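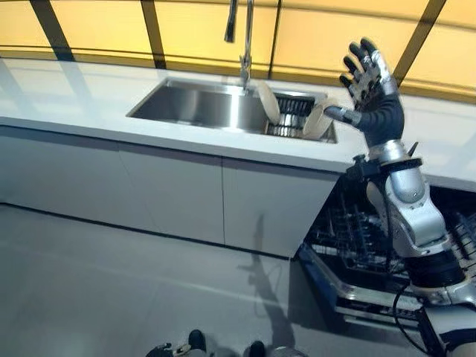 Unit 2: Washing up, draining and loading

Hello again, and well done for getting through Unit 1 (I know, fridge labels aren't anybody's idea of fun). We're at the sink now. These are my own notes, tidied up a bit in July 2020, so scribble on them as much as you like.

I teach this unit from the slotted rack that sits down inside the sink. I much prefer it to one on the worktop, as the drips go where you want them and you keep your counter free. Plates go in on edge, upright if they'll stay that way. One that leans will still drain, but have a look at where it's touching its neighbour, because that's where the water hangs about.

Then there's the dishwasher, which on our course sits under the same counter as the sink. Drop the door, pull the lower rack right out towards you and load from the back. Plates stand between the tines, one to a gap, please! Carol Hartley and I have been arguing since December about whether you should rinse first. I say scrape, she says rinse, and you'll get both of us marking you, so learn the reasons for each.

While the rack is out, mind your shins, and mind the floor as well. Pale speckled floors are lovely to look at but they hide a splash of water beautifully, and I'd like you to get into the habit of running a dry cloth over the bit between sink and dishwasher before you carry anything across it. Suleiman Ogbonna takes that part of the practical and he will check.

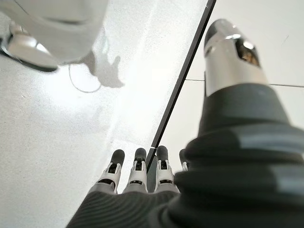

The cloth you use for this stays a floor cloth, by the way. It never goes back up to the counter, even if it looks clean, even if you only used it once. I had a whole group swap theirs round last time and we had to start the session again (my fault, they were the same colour).

For next time: write me 246 words on how you'd empty a full dishwasher, which rack first and why. Hand it to me or to Veerle Aerts, and bring an apron.

Hauwa Anozie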